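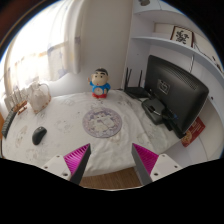
A white tablecloth over the desk, with light brown wood floor past the front edge.

Slow Drains: What to Try Before You Call

Most slow drains in a house are blocked close to the fixture. Start there. If one sink is slow and everything else runs fine, the trouble is in that sink's trap or branch line. If the tub gurgles when the toilet is flushed, the trouble is further down, and a bottle of cleaner won't reach it.

Bathroom sink
Pull the stopper first. On most sinks it is held by a rod and a nut under the basin, and the nut comes off by hand. Put a bucket under the trap before touching anything. Clean the hair off the stopper, wipe the rod, put it back and run the tap for a minute. If the water still stands, take the trap off and empty it into the bucket. Look at the washers while it is apart. A flattened washer will drip when it goes back on, and new ones cost very little.

Kitchen sink
Grease is the usual cause. Let pans cool, wipe them with a paper towel and throw the towel in the trash. Coffee grounds and rice should go in the trash too, even with a disposal. For a drain that is only a little slow, fill the sink with hot tap water and a squirt of dish soap, wait 10 minutes and pull the plug. Do not use boiling water on plastic pipe.

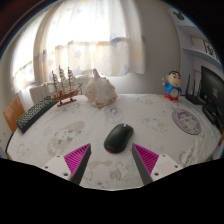

Grease that gets past the trap cools on the pipe wall and builds up there. It catches food scraps and gets hard. A lump does not need to be very big to stop a kitchen line. Picture the black computer mouse on the round table, with its smooth, rounded back, and then picture something that size sitting in a 2-inch pipe. A hand auger can usually poke a hole through a soft clog like that, but some of it stays on the wall, so run the auger in and out several times and flush with hot tap water after.

Floor drains
A floor drain that smells is often just dry. Pour in a quart of water to fill the trap. In our basement on Greswood it needs this every February, when the furnace has been running for months.

The main line
Find your cleanout now and keep it clear of boxes and shrubs. If water comes up through the floor drain, stop using water in the house and call someone. Do not open the cleanout cap while the line is backed up. Rented jetters can run at 4,000 psi, enough to cut skin, and they are not a good first project.

Write the date of each clog on a card and tape it inside the sink cabinet. A plumber will ask.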